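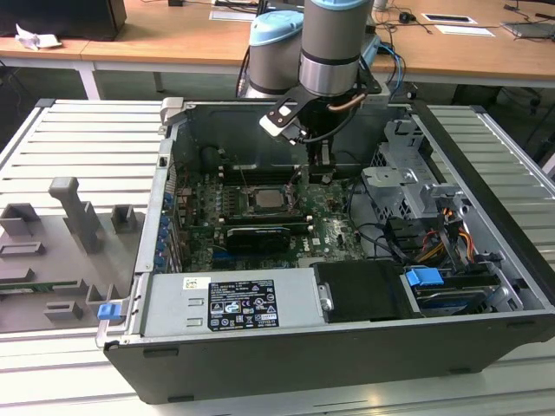
Prurkgate Reuse Workshop
Minutes of the February meeting

Chair: Catarina Carrilho

1. Previous minutes
Agreed with one correction. The invoice from Tremico was for $275, and it has been paid.

2. Desktop towers
The office clearance from Vandenberghe came to 13 towers, Dell machines among them. Catarina asked that side panels be kept with their own cases, as 2 went missing last time. Hard drives come out first and go in the locked cabinet until they are wiped. Graphics cards and memory are to be bagged and labeled with the tower number. Power supplies stay in the case unless they fail the test.

3. Thermal paste
Down to the last tube. Order 3 more from Tririk.
Action: Catarina

4. Cables
The mixed box is full again. Power cords will be sorted from the rest before the next meeting. Damaged ones go to scrap.

5. Any other business
A request for a second set of small screwdrivers was approved. The question of shelf space was held over.

Meeting closed at 8:15 p.m.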